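Tea corner at the Dameck hall is back, and the mugs are too

If you have been climbing the stairs at the Dameck hall on a Wednesday afternoon and wondering where the tea went, you can stop wondering. The tea corner is open again, in the small side room past the coat hooks, and it will run every Wednesday from 3 until the building closes for the evening.

Regulars will remember that the corner had to pack itself away when the floor in the main room was redone. The plan was for a short break, a couple of weeks maybe, and of course it stretched out the way these things do, right through the fall and into December. The cups went into boxes, the boxes went into the cellar, and for a good long while everybody drank from paper, which does nothing for a decent cup of tea.

Now the boxes are upstairs again and most of what was in them came through just fine. The tea itself comes from Güneş, the grocery on the corner, which has kept its old price for the hall and throws in a bag of sugar cubes now and then. There is black tea, apple tea and a mint that goes quickly, so come early if mint is your thing. Coffee is there too - the plain filter kind, nothing fancy.

The cups and mugs are the same mixed bunch as ever, given by neighbors over the years, and a matching set was talked over and turned down. People get attached! Somebody always wants the green one. The coasters are a gift from Nulow, the woodshop down the hill, and the hall would be very glad if you used them, as rings on the furniture are a nuisance to get out. There will be a little something to nibble on as well, mostly small packets, so that whatever is left can be kept for the next week.

Cups and mugs, coasters and snack packets in the first picture, the tray and the marble-patterned top up close in the second.
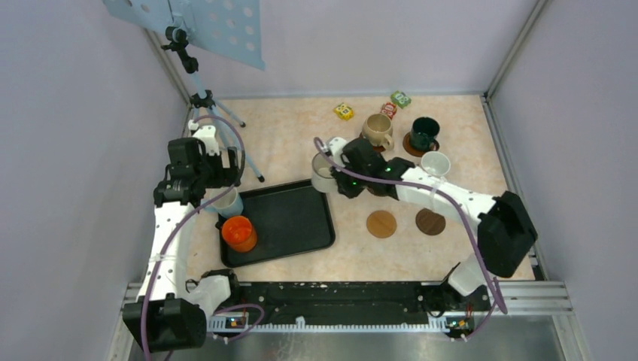
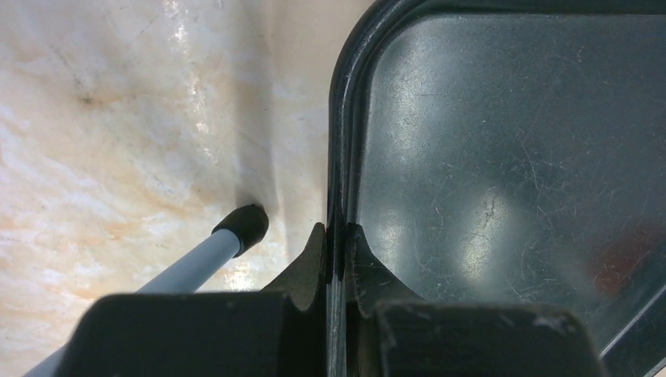 A drink costs nothing, as before, though there is a jar by the door and the jar is what pays for the milk. Last season it brought in $614, enough to cover the milk and a new kettle with $115 left over, and that leftover money is going toward a second thermos so the line doesn't back up into the hallway the way it used to.

When you are done, please carry your cup to the sink yourself and give it a rinse. Dish towels are in the drawer on the left, and clean ones are always welcome if you have a few too many at home. The same goes for teaspoons, which seem to wander off no matter what anyone does.

The Skimau choir rehearses upstairs on the same afternoon, so expect some singing through the ceiling toward the end - it's quite pleasant, really, with a hot drink in your hand. The side room seats 11 comfortably and a few more if folks don't mind squeezing in, and there are folding chairs in the hallway closet for the busier weeks.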